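How to register a player transfer between two clubs 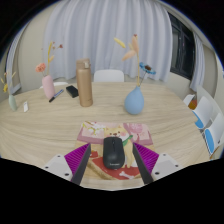 Last updated: April 7, 2025

These steps apply to adult players moving from one amateur club to another inside the Cislow District League. Youth transfers use a separate form and are not covered on this page. All steps are done in Gindik, the league's registration system.

Before you start

You need the player's registration number, the name of the releasing club as it appears in Gindik, and a signed consent form. A scanned copy or a clear phone photo of the form is accepted. Only the club secretary can open a transfer. Team managers have read access.

Step 1. Find the player

Open Players, then Search All Clubs. Enter the registration number without spaces. A search by last name also works but returns former players, and closed records cannot be transferred. If the record is marked Closed, the player has to be registered as new.

Step 2. Open the request

Select Request Transfer and choose your club as the receiving club. Enter the date the player signed the consent form. Do not enter the date of the first match. Upload the form and press Submit. The status changes to Pending Release.

Step 3. Wait for the release

The releasing club has 4 days to accept or object. An objection is valid only for unpaid dues, unreturned kit or an open suspension. Selling clubs in other leagues sometimes ask for a fee – this league does not allow one between amateur clubs. If there is no reply by the deadline, the request moves forward without one.

Step 4. Check the suspension record

Suspensions follow the player. Open the Discipline tab and read the line marked Matches Remaining. Cup and league suspensions are listed separately, and both must be served at the new club.

Step 5. Confirm eligibility

The player may be fielded once the status reads Active. A match played while the status is Pending counts as fielding an ineligible player, and the result can be reversed under Rule 659.

Transfer window

The window closes at the end of August. Requests submitted after that are held until the winter window opens. A goalkeeper may be moved outside the window if the receiving club has no other registered goalkeeper. Use the Emergency box on the request page.

Common errors

Error 3643: the player already has an open request from another club. The first request must be withdrawn before a new one can be made.

Upload failed: the file is over the size limit. Save the scan in black and white and try again.

Club not listed: Abubakari Athletic and Wondia Rovers are listed under W, as Wondia clubs.

Questions about a specific request go to Ekua Nutsugah, registrations desk. Include the registration number in the subject line.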